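Progress report, Minine cloth handling cell
Period: October to date
Report date: 09/11/2019
Prepared for: Horrocks, equipment support grant

Status in short

Cell is running. Two hand-held grippers back in use after the linkage work. One item late (spare pads, see below). No change to the total budget asked for.

Apologies for the short form, we are in the middle of a changeover and the full tables will come with the closing report.

Work done this period

Left gripper: taken down to the links, cleaned, put back together. Pivots were stiff at the start of October and the jaws came back slow after a squeeze. Lint in the joints, mostly from the towels. Now cleaned every 400 grips instead of "when someone notices."

Right gripper: same treatment plus new screws in the jaw pads. Old ones had started to back out. Thread lock added this time.

Cables: both replaced with longer ones from Flultier. The old pair pulled on the wrist at full reach and we lost signal 6 times in one week. No dropouts logged after the swap. Routing is now one cable off to each side so they don't cross over the work. Still a fair amount of slack on the floor that needs a proper tray.

Board: taped down at the edges for now. It used to creep when both hands pushed the cloth in from the sides, which threw off the position check at the start of each run. Tape is cheap and it holds, but we want clamps before the next block of work.

Check after service is the crumpled cloth test. Cloth bunched in the middle of the board, a gripper on each side, close in, lift, spread, put down. If either side lags it shows up right away in the log.

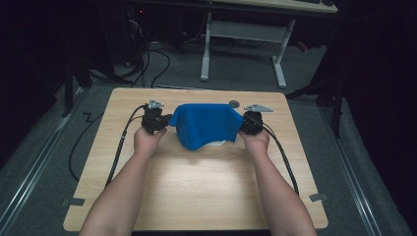 Trekance came back on the draft of this section to say that the cloth test only tells us the jaws close, and that a slow return would still slip through unless we time the opening as well. They asked for an open-time limit in the service sheet and want the test run with a thin fabric too, as a thick one hides a weak grip. Fair points. Open time is now in the sheet. The thin fabric is on order, should be in use by the next report.

Service routine as it now stands

Kept on one page and taped up inside the cabinet door. Same order each time:

Unplug. Brush out the links, then wipe the pads with a dry cloth. No solvent on the pads, it left them slick last time and cost us an afternoon.

Work each jaw by hand through full travel. Should feel the same left and right. If one side drags, stop and look at the pivots before doing anything else.

Check pad screws. Snug, not tight, the plastic does not like being cranked on.

Close on nothing and look at the seam between the pads. A gap at top or bottom means a pad has shifted and has to be reset.

Plug in, zero, edge pinch on a flat towel. One layer folded at the edge, held between the pads. Fabric should stay put under a light pull. The pads wear first at the tips so this is the check that tells us most about when to swap them. 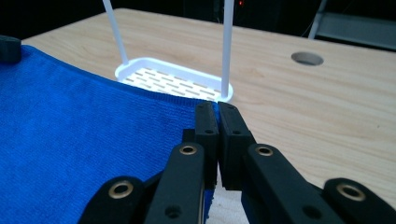

Problems and delays

Spare jaw pads. Ordered 104, first box was the wrong hole spacing and went back. Replacement date keeps moving. We have 2 good sets on the shelf, enough to get through the current block if wear stays as it is. If not we will have to drop to one gripper for a few days.

Zeroing drift on the right unit. Small, shows up after around an hour of use. Not fixed. We rezero at each break and it stays inside limits. Suspect the mount for the metal plate but havent had it apart yet.

Logging. Service entries for the first part of the month were kept on paper and are still being typed in. Counts in the closing report may shift slightly once thats done.

Spending

Cables, screws and thread lock all inside the parts line. Return shipping on the pads is being credited by the supplier. Nothing moved between lines. The clamps will come out of the parts line as well unless you would rather see them under fixtures, please let us know which.

Next

Clamps for the board, cable tray, strip down the right unit and look at the plate mount. Thin fabric test once it arrives. Second service page for the full strip-down, currently only half written.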